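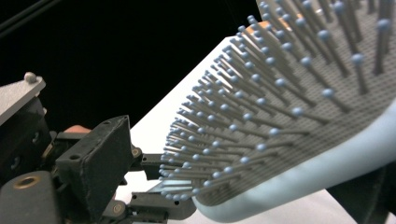
Chapter 4

The Promise of the First Ten Minutes

A television pilot has an odd job. It has to be a story you'd be happy to watch on a Tuesday night with your shoes off, and it also has to persuade you to come back for years, and the writers of the best ones manage both without letting you feel the push. When I teach this chapter I ask students to begin with objects, because objects are where a nervous writer can relax a little. Take a big paddle hairbrush on a white tabletop. In a pilot, that brush could belong to the mother who left, or to the daughter who won't let anyone else use it, or to a salon that is about to lose its lease, and we would know which one long before anybody made a speech about it. A good opening hands us something that plain and trusts us to hold on to it until it matters.

We will spend most of this chapter with one series, the family drama Skastham, and in particular with its first episode, written by Lucimara Conceição. If you haven't watched it yet, please do that before you read much further (I'll wait, and you'll enjoy the chapter a good deal more). The story follows the Godoy family, who run a ferry service in a harbor town and who have been lying to one another for so long that they have grown rather polite about it. The pilot was not an instant hit. Reviewers found it slow, and one of them complained that nothing happened until the second commercial break.

I'd like to gently disagree with that reviewer, and I hope by the end of the chapter you will too! A great deal happens in those opening minutes. The eldest son counts the cash box twice. The grandmother sets a place for someone who doesn't come to dinner, and the youngest child, without being asked, clears it away. There are only 11 lines of dialogue before the titles, and not one of them tells us what the family is hiding, but by the time the music starts we already know who is protecting whom.

Writers call this kind of thing a promise. You show the audience a small, particular trouble, and by showing it early you are telling them that it will be dealt with, though perhaps not for a while. In Skastham the empty place at the table isn't explained until episode 29, which is a long time to keep people waiting, and we will look at how Conceição kept the question alive in between (and at the stretch in the second season where, to my mind, she very nearly dropped it).

Of course, a promise can be made badly. Later in the chapter we'll turn to Gruderier, a legal drama that opened with so many secrets in its first hour that its own writers lost track of them. Aslı Ertürk, who joined the show in its second year, kept a notebook of loose threads, and her pages on the missing will are reprinted in the reading at the end of Section 4.3. They're funny, and a bit painful too if you have ever tried to finish somebody else's story.

Before you start Section 4.1

Choose a pilot you have never seen. Watch the first ten minutes once, straight through, with your notebook closed. Then write no more than 600 words on what you believe the series has promised you. Leave out anything you learned from a trailer or a friend. Keep the page somewhere safe, as you'll need it again for the exercise on season endings in Chapter 9.

Words to look for as you read: cold open, promise, runner, delayed answer, series question.

4.1 What the Audience Knows Before the Titles

Let's go back to the Godoy kitchen, and to the son with the cash box.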